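Brurkow Library Opens Its Seed Room, and the Drawers Are Already Emptying

If you've walked past the old periodicals corner at the Brurkow library this January, you've probably noticed people crouched in front of a card catalog, reading labels out loud to each other. The catalog holds seeds now! Tomatoes, pole beans, squash, lettuce, marigolds and a whole row of peppers, all free to anyone with a library card and a bit of dirt to put them in.

The seed room opened with 1,236 packets, most of them filled by gardeners from Brurkow and from Urio, across the river. Each one is a small brown envelope with the plant's name, the town it was grown in and whatever the grower felt like adding. One bean packet reads "climbs everything, including the dog house." A squash grower from Urio wrote out half a soup recipe and ran out of room.

Gitau Langat, who runs the library's adult programs and has a plot at the Pasia community garden, spent much of the fall sorting donations at the long table by the windows. He had hoped for a few shoeboxes of seed. Then the Pasia gardeners started coming in with jars, pill bottles and one very full pillowcase of dried sunflower heads.

"I'd open a jar and there would be a bean I hadn't seen since I was a kid," Langat said. "I kept stopping to show people who only came in to use the copier."

Borrowing is easy. Pick up to eight packets per visit, write them in the green notebook on top of the catalog, and off you go. There are no due dates and no fines. The library would love to have some seed back at the end of the season, and a sheet taped inside each drawer tells you how to dry and save that particular plant. Beans and peas are the friendliest for beginners. Squash is trickier, as different kinds will cross if they grow near each other, and you may end up with something wonderful or something that tastes like wet cardboard. 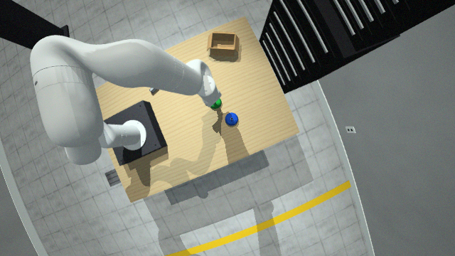
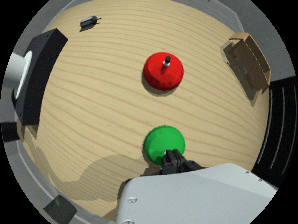
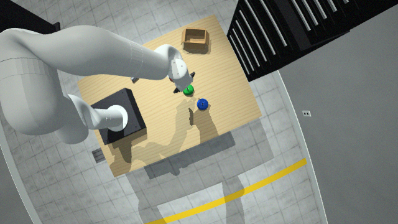
Do I need a garden to take part?

Plenty of the seeds do fine in a pot on a porch or a sunny windowsill. Lettuce, basil and the smaller peppers are good picks, and the drawers with container plants have a yellow dot on the label.

The room has two start-up sessions planned before planting weather arrives. The first covers starting tomatoes and peppers indoors, with soil and trays on hand so everyone goes home with something planted. The second is all about saving seed, and Langat is bringing his own beans for people to shell. Both begin at 6:30 p.m. and kids are very welcome, muddy hands and all.

One packet worth hunting for is the Wallik pole bean, named for the farm road where it has been grown for generations. It's purple-streaked, it cooks up creamy, and until this winter you pretty much had to know somebody to get any. The library started with a single jar of them. Langat has held back a handful to grow at Pasia this summer so there will be more to hand out next year.

Looking further ahead, the library wants to reach 3,000 packets by next winter, with a new drawer just for native wildflowers. Milkweed, coneflower and black-eyed Susan are at the top of the wish list. If you have seed to share, bring it dry and labeled to the front desk any time the library is open. Empty envelopes are in a basket beside the catalog, along with pencils and a kitchen funnel that works beautifully for poppy seed.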